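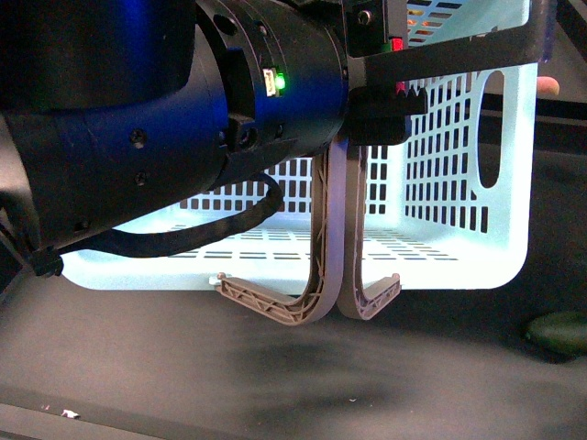 Basket on a dark table, marks showing everywhere. What do I put under it?

Asked by Chaimae El Fassi

Hi all! We moved in September and inherited a very dark dining table, matt finish, lovely thing, but it shows every single scratch. I keep a basket on it for post, keys, chargers and whatever the kids empty out of their pockets, and it gets dragged about all day long. I've already got 2 pale scuffs near one end (I could cry). Is there something I can stick on the bottom that won't fall off after a week? And can the scuffs be sorted without redoing the whole top?

3 answers

Teller
Felt pads. Job done.

Wasilewska
Felt pads are fine on a flat-bottomed box but they peel off anything woven, I've been through packets of them. What worked for me was cutting a piece of thick felt slightly smaller than the base and stitching it on with strong thread, going through the slots in a few places and knotting on the inside. Took me an evening in front of the telly and it's still on! Give the underneath a good brush first, grit gets stuck in there and that could well be your scratches.

For the scuffs, try a wax stick in a near-black brown. Warm it in your fingers, rub it in, buff with an old T-shirt. Test it somewhere hidden, as on a matt finish it can leave a shiny patch that annoys you more than the scuff did. Mine went a bit shiny and I dulled it back down with a dry cloth and a lot of muttering.

Harkness
Agree with the stitching. Or just move the basket to a shelf by the door? We did that and the post still ends up on the table, mind you. Please don't sand it, I had a go at ours with 300 grit and ended up doing the entire top.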